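Right, several of you asked what I've been doing with my Saturday evenings, so have a thread. Short version: I'm teaching a robot to put chopsticks away. Long version follows, get a brew.

2/ You don't program this sort of thing line by line any more. You pick up a pair of hand-held grippers, one per hand, and do the job yourself while they record. Do it enough times and (in theory!) the robot picks up the knack. I am basically a very slow example.

3/ The project's called Helell, and my bit of it is kitchens. Everyone wants robots folding towels, and fair enough, but I asked for the small fiddly stuff. Cutlery. Lids. Chopsticks, God help me.

4/ The task sounds like nothing. Chopsticks on the table, holder on the table, get one into the other. A toddler could do it. I have been eating with the things most of my life and I still swore out loud on my second go.

5/ First thing you learn is that two fingers are not five. Your own hand does a little roll when it lifts a chopstick and you've never once noticed. With these you get open, close, and whatever your wrist can manage. I kept trying to twiddle with a thumb that wasn't there.
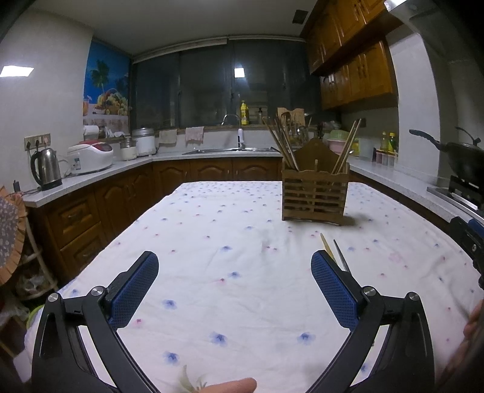
Both grippers over the tablecloth, holder at the back.

6/ Second thing: go in wide. If you come in with the fingers half shut you knock the chopstick and it goes for a wander, and then you're chasing it across the cloth like a pea on a plate. Open right up, get low, stop, then close. The stop matters more than I thought it would.

7/ My first ten goes were rubbish, by the way. I kept two of them. Padmavathi D'Souza (she looks after all the recordings) told me I was moving "like someone late for a bus", and when I watched them back, well, yes. Jerk, grab, jerk, drop.

8/ So now I do everything at the speed of a person carrying soup. It feels daft. It looks lovely on playback though, all the joins smoothed out, and you can see exactly when the pads meet.

9/ Someone's bound to ask so: no, a fumble doesn't always mean binning it. If I miss and then fix it cleanly, that one stays in. The robot's going to miss as well and it needs to have seen what you do next. If I miss and then faff about for ages, out it goes.

10/ Chopsticks are not all the same, either! I'd have told you they were, a month ago. The carved wooden kind gives you something to hold on to. Steel is skinny and slidey and you have to be a lot fussier about where you close on it. 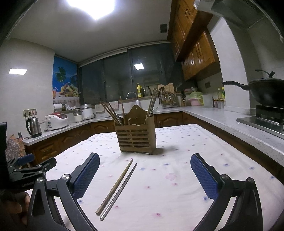

One wooden, one stainless steel. Guess which I dread.

11/ I like doing an odd pair for that exact reason. If you only ever show it wood, it learns wood. Then somebody hands it a metal one and it's got no idea, poor thing.

12/ Getting it INTO the holder is the other half of the battle. You've got to tip the chopstick upright while it's in the gripper, and it wants to swing. The trick I've landed on is gripping nearer the top end than feels sensible and letting the other end find the gap. And if there's a bundle in there already, aim for the edge of it and don't try to shove through the middle.

13/ Which hand? Both, in turns. I'm right-handed and my left-hand recordings were so bad I got nine in a row sent back. They're better now. I've started brushing my teeth left-handed to practise, which has done nothing for the chopsticks and not much for my teeth.

14/ Things I move between goes: where the chopsticks lie, which way they point, how close they are to each other. Side by side and nearly touching is a proper pain, you go for one and nudge its mate. So I do loads of those.

15/ Someone at Manurung, who are doing the same job with a joystick and an actual arm, reckons theirs is the better way to teach. Could be. I had a go in December and it took me around 8 minutes to lift one spoon. Holding the gripper yourself you at least feel when you've got hold of something.

16/ Forearms: sore. Nobody needs the gym if they've got a pair of these and an evening. I take a break when I start gripping harder than I need to, it shows up in the recordings straight away.

17/ Next up is spoons, then I've asked for the lid off the wok, and got told "maybe". Will report back. Questions below, I'll answer what I can once my wrists have stopped complaining.

More from this account
Folding a tea towel with two fingers: a thread
The joystick and the spoon (Manurung visit)
What I got wrong about drawer handles
Jisance or Polen? Wrist straps compared
Left-handed week, with regrets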